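Nokov 70 Refractor Telescope

Overview

The Nokov 70 is a small refracting telescope for visual use from a backyard, balcony or campsite. It has a 70 mm objective lens and a focal length of 400 mm, and it comes with a tabletop mount that turns left and right on a flat bearing and tips up and down on a single arm. There are no motors and nothing to charge. You point it by hand.

We build it in the same workshop as the larger Brovel models and use the same focuser on both. Optical design is by Přemysl Kováčik, who also wrote the observing guide packed in the box.

What it shows

The Moon is the best target to start with. At low power the whole disk fits in the eyepiece with dark sky around it. At higher power you can follow the line between day and night and pick out craters, mountain ridges and the edges of the lava plains.

Jupiter appears as a small disk with up to four bright moons beside it. Their positions change from one night to the next, and if you keep watching through an evening you can notice them move. Saturn is small at these powers, but the rings can be told from the planet when the air is steady and the rings are well tilted. Mars is a small orange dot for most of its cycle and is worth looking at only near opposition.

Outside the solar system, the short focal length is suited to wide objects. The Pleiades fit easily, as does the Double Cluster in Perseus. The Orion Nebula shows as a gray patch with a few stars in the middle. The Andromeda Galaxy is an oval glow, well placed in the evening from October onward. Do not expect color in nebulas or galaxies. The colors in published photographs come from long exposures, and the eye does not work that way.

Light pollution matters more for these faint objects than for the Moon and planets. From a city center you will lose most galaxies with any telescope this size.
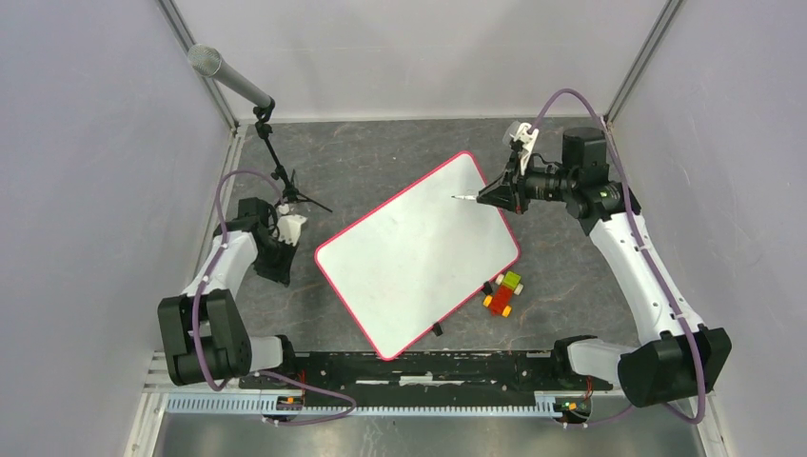

Eyepieces and magnification

Two eyepieces are included. The 20 mm gives 20x and is the one to leave in the focuser while you are finding things. The 8 mm gives 50x and is for the Moon, planets and double stars. To work out the power of any other eyepiece, divide 400 by its focal length in millimeters.

The focuser takes standard 1.25 inch eyepieces, so anything you already own in that size will fit. We don't recommend going past 140x. The image gets dimmer and softer beyond that and shows no further detail.

Finder

A red dot finder is fitted to the tube. It needs to be lined up once before first use, in daylight, on something far away such as a chimney or a pole. Keep the telescope well away from the Sun while you do this. The finder runs on one coin cell. Turn it off when you put it away, as it will drain overnight if left on.

Specifications

Type: achromatic refractor
Aperture: 70 mm
Focal length: 400 mm
Focal ratio: f/5.7
Focuser: rack and pinion, 1.25 inch
Mount: single-arm tabletop, manual
Tripod thread: 3/8 inch, in the base
Case: padded, with shoulder strap

In the box

Optical tube with dust caps
Tabletop mount
20 mm and 8 mm eyepieces
Star diagonal
Red dot finder
Padded case
Observing guide

Optional accessories

Slanina solar filter. Covers the full front of the tube and is held by three thumbscrews. Never look at the Sun through the telescope without a filter made for the purpose over the front lens. Check the filter for scratches and pinholes before each use, and throw it out if you find any.

Stamum field tripod. Aluminum legs, adjustable height. Use it if you don't have a solid table outdoors. A light camera tripod will hold the weight but shakes at 50x.

Moon filter. Threads into either eyepiece and cuts glare near full Moon.

Care

Let the telescope stand outside for 20 minutes before using high power. If dew forms on the lens, don't wipe it. Bring the telescope in and leave the cap off until the glass is dry. Dust on the lens has very little effect on the view and can be left alone or removed with a rubber blower.

Warranty and availability

The Nokov 70 is covered for 3 years against faults in materials and assembly. The warranty does not cover lenses that have been taken out of their cell. The current production run is 2,000 units. Orders placed before noon ship the same working day while stock lasts. Spare caps, finder brackets and focuser knobs can be ordered separately from the parts page.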